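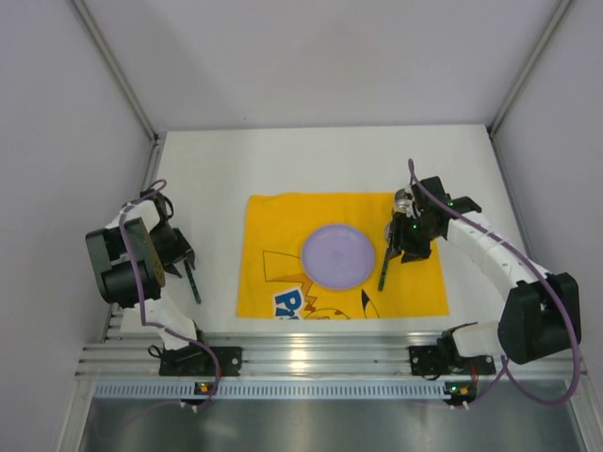

A lavender plate on a yellow cloth.

Tirkside Community Hall: Kitchen and Dining Hire
Frequently Asked Questions
Last updated Mon 22 January

Who may hire the kitchen?
The kitchen and dining room are available to residents, clubs and not-for-profit groups in Tirkside and Cloltham. Commercial caterers must hold a current food business registration and provide a copy with their application.

How many guests can be seated?
The dining room seats 84 at tables. The Makori Room, which adjoins it, seats a further 22. Hirers must not exceed these limits.

Is crockery included?
Yes. Plates, bowls, cups and cutlery are included in the hire fee. Tablecloths and tea towels are not supplied. Breakages are charged at replacement cost and deducted from the bond.

What is the bond and when is it refunded?
A bond of $200 is payable on confirmation of the booking. It is refunded within 3 weeks of the event, subject to inspection.

May we serve alcohol?
Alcohol may be served at private functions with prior written approval. Where alcohol is to be sold, the hirer must obtain the relevant licence and lodge a copy with the hall office.

Can we use the barbecue?
The barbecue in the rear courtyard may be booked separately. It is unavailable on days of total fire ban, and no substitute cooking equipment may be brought onto the grounds.

How should rubbish be handled?
General waste, recycling and food organics are to be placed in the marked bins beside the Evgate Street entrance. Cooking oil must be taken away by the hirer.

What happens if we cancel?
Cancellations must be made in writing. The hire fee is refunded in full where notice is received at least 22 days before the event. Bookings transferred to another date are treated as new applications.

When do bookings open for next year?
Applications for the following calendar year are accepted from October. Regular hirers are required to reapply.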